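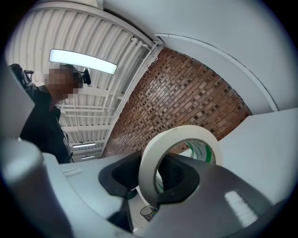 The Level at Pruder

The gauge at Pruder lock read 1251 millimetres at six in the morning. Ruoxi Liang wrote the figure in the book, initialled it and put the pencil back on its string. The previous entry was in Junhao Su's hand and gave the same level. So did the one before it.

She turned back through December. The level had held for 79 readings.

It had rained on most of those days. The weir downstream had been open for ten of them. She went outside again with the lamp and checked the float, which moved freely in its tube. She pressed it down with a rod and the needle fell. She let go and the needle returned to 1251.

At seven she telephoned the district office in Mikard. Trí Tô answered.

"Your upper gauge," she said. "What does it show?"

"It's up over 2 centimetres since midnight. Why?"

"Mine hasn't changed."

"Then yours is stuck."

"It isn't stuck."

He asked her to read the staff on the lock wall, the old iron one with painted marks. She carried the handset to the window. The water stood where it had stood in November, at the lower edge of a rust stain shaped like a boot. Upstream, the river was brown and quick and carried branches. They slowed as they neared the gates and did not arrive.

"Ruoxi?"

"The staff agrees with the gauge."

There was a pause on the line. She heard him turn some pages.

"Put it in the book," he said. "Same as the others did."

She wrote the time, the level and the state of the sky. Under Remarks, Su had entered a short dash each day, ruled neatly. She held the pencil over the column until the kettle boiled, then wrote: branches.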